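I gave up cable in December, and the plan was to save money. I now pay for Rorkik, Foncombe and something called Fistska, which I signed up for because it had one show I wanted. The show left 11 days later. Fistska did not leave. Fistska is on my card statement every month, like a cousin on the couch.

The show was "The Radulović Account," a slow drama about a family of accountants who may or may not have drowned an uncle. It ran 61 episodes and I had seen 40-something of them. Then Rorkik picked it up, put the first season behind a second, fancier subscription, and renamed the thing "Deep Water" so that I spent an evening searching for it under the wrong title.
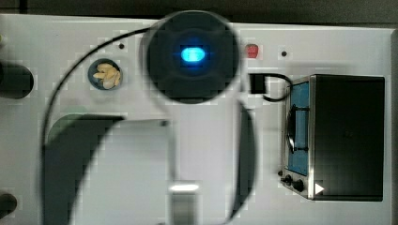

Blue light, black fingers, white tabletop.

My friend Špela owns the whole run on disc, in a box the size of a toaster. She has been smug about this box for years and I have been rude about it for just as long. Last week I asked if I could borrow it. She made me say please, and then she made me say it again so Vasilis could hear from the kitchen.

So I bought a used disc player, and I'm on episode 44. The menus take forever and there is a trailer I can't skip for a movie that flopped. The picture is fine. The uncle is still dead, probably.

I also went to cancel Fistska last night. It asked me if I was sure, then offered me three months at half price, and I'm sorry to say they have a new baking thing on there that looks pretty good.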